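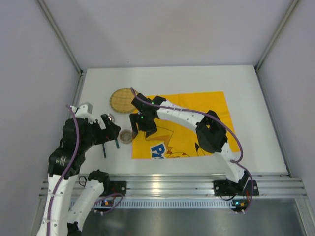

What does Claseck do?

We lend out table things. Cloths, mats, bowls, spoons, serving bits, the lot. You pick a set, we pack it, you use it, it comes back in the same crate and we do the washing. Birthdays mostly, also work lunches, christenings, one very long game of cards in February that needed a second delivery of bowls.

Who we are

Small firm, two of us full time plus helpers at weekends. Eero Laaksonen started it after hiring plates for his sister's wedding and being sent everything in plain white. Everything. White cloth, white plate, white napkin, looked like a dentist's. He bought a stack of bowls at a house clearance the week after and lent them to a neighbour. Then to the neighbour's office. It went from there.

Urho Kettunen came in the second year to do deliveries and ended up doing the laying out too, as he has the eye for it. Eero does the buying, the phone and the ironing. The ironing is a sore point.

We work out of one long unit at Gerik, the old seed store behind the bus depot. White tables down the middle, shelves on both sides, sink at the far end. Every set gets laid on a table before it goes on the price list. You can't tell whether a mat goes with a cloth by holding one in each hand. We tried that at the start and sent out some horrible things.

What we lend

Cloths. 133 at last stocktake. Plain ones, checks, stripes, and a lot of printed ones, including bright yellow with cartoons on. Children like those best and so do offices, oddly. Most are cotton. Some are not and say so on the label.

Mats. Woven, round, straw coloured for the most part, a few with a darker stitched edge. They go under a bowl or under a hot dish. Please don't put them in the dishwasher. Someone did, we have the remains in a drawer.

Bowls. Up to 238 out at once in the summer, which is nearly all of them. Small clear ones for sauces, olives, sugar. Speckled ones for soup and porridge and salad. Big ones for the middle of the table.

Spoons and the rest. Metal ones with coloured handles, plain ones, long ones for serving. Sold by nobody we can find any more so do count them back in.

Glasses we don't do. Try the people at the market, they're good.

The sets

Vevico – the everyday one. Plain cloth, round mats, speckled bowls, spoons. Goes with whatever you've got at home. Our most booked by a long way.

Tipoki – the children's one. Printed cloth, small bowls, short spoons. Nothing in it that we'd cry over if it got dropped. Comes with a spare cloth.

Pick your own – tell us what you're cooking and who's coming and we'll put something togther. Takes us a bit longer, so ring rather than fill in the form.

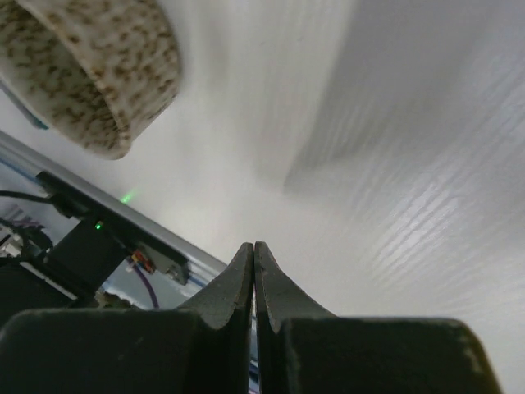 Can I borrow just a few bowls, or does it have to be a whole set?

Just a few is fine. The smallest order is 7 pieces, any mix, and that can be all bowls if you want. Bowls are 50p each for the weekend, mats and spoons the same, cloths a bit more on account of the ironing (see above).

How we choose things

Eero goes to sales and clearances, and to a couple of potters who put seconds by for us. Rules are short. Has to sit flat. Has to stack, or nearly. Has to feel all right in the hand when it's full of soup. Cream with brown speckles has done well for us – hides a scratch, looks nice with tomato, looks nice with porridge, and if one gets broken the next one along doesn't have to match exactly.

Then it goes on a table with a cloth and a mat and a spoon, and we leave it there over lunch. If we still like it after lunch it stays. Urho has turned down whole boxes this way. There was a green dinner service Eero loved and it lasted until about the sandwiches.

We move things about a lot. Mat to the left, bowl off the mat, spoon nearer. Small changes make a table look ready or look like someone's been interrupted. If you book delivery and laying out, we'll do that bit at your end as well, and take a chair count while we're there.

Packing and sending back

Cloths go on the bottom, folded, in a cotton bag. Bowls next, nested, with a square of felt between. Mats flat down the side. Spoons rolled in a tea towel on top. There's a card in the lid with the list on it, please leave the card in the crate, we lose so many cards.

Scrape, don't wash. A quick scrape into the bin is plenty. Stains on the cloths are expected, don't attack them with anything, just put them in the bag as they are. Candle wax we'd like to know about. A text will do.

Breakages – tell us, pay what's on the list, no hard feelings. One bowl a booking is on us.

Where and when

The unit at Gerik, blue door, ring the bell twice as the first ring seems to do nothing. Open weekday mornings and Saturdays until two. You're welcome to come in and try things out on a table before booking, people do, bring your own plate if you want to see it next to ours. There's a kettle.

Deliveries are within the town and the villages along the river road. Further out we can usually manage if you're not fussy about the time.

We are closed on Mon 15 September for stocktaking and for painting the shelves. Returns that day can be left inside the side gate, lid on please, it's a popular spot with the cats.

Autumn bookings are open. Printed cloths go first and then the big bowls, so if you have your heart set on somthing send us a note with the date and we'll pencil you in. Eero answers the phone, Urho answers the emails, usually in the evening after the van's unloaded.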